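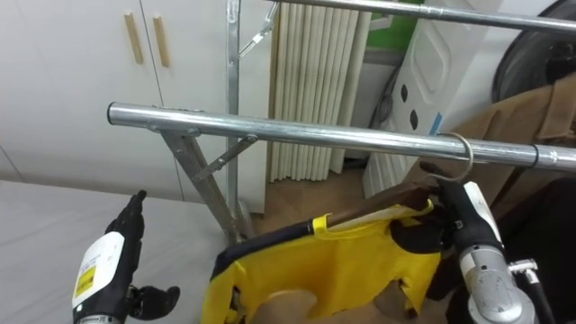 Inspected by: Ľubica Halás
Site: Lolirbridge, storage room 5
Period: November
Form 219, garment rack and storage check

1. Rail, end cap
Result: pass
Rounded end on the left of the hanging rail. Check by hand that it does not turn or pull off.

2. Rail, sleeve joint
Result: pass with comment
Joint is toward the right end. Scuff marks and faint residue, probably from a sticker, on the tube surface. Cosmetic only. Clean before the next check. No play when pushed from either side.

3. Hangers
Result: pass
Wooden hanger with wire hook, yellow top with navy trim. Hook to sit fully over the tube. Reject any hanger with a split shoulder or a hook that turns freely in the wood.

4. Load
Result: pass
Light garments only on the lower rail. Coats go to the Charbonneau unit in the hall, asset 932.

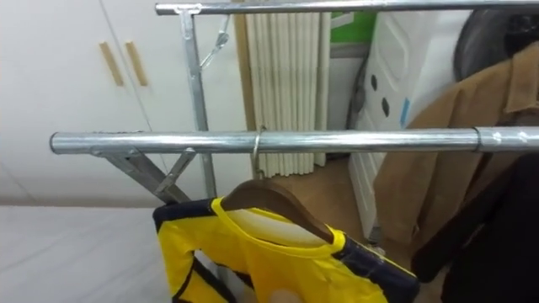 5. Upright, brace and hinge plate
Result: recheck
Diagonal brace runs down from the lower rail on the left. Hinge plate fixings to be tightened and marked with paint pen. Small metal hook or clip at the upper bracket: confirm with Culley whether it is a locking part. Do not remove until answered.

6. Wardrobe doors
Result: pass
Two white doors, light wooden handles. Doors must open fully with the rack in position. Minimum gap on the Temivix sheet is 572 mm. Met.

7. Stored items
Result: action
Restack anything above rail height. Keep the floor under the rack clear.

Open items: 5, 7
Initials: Ľ.H.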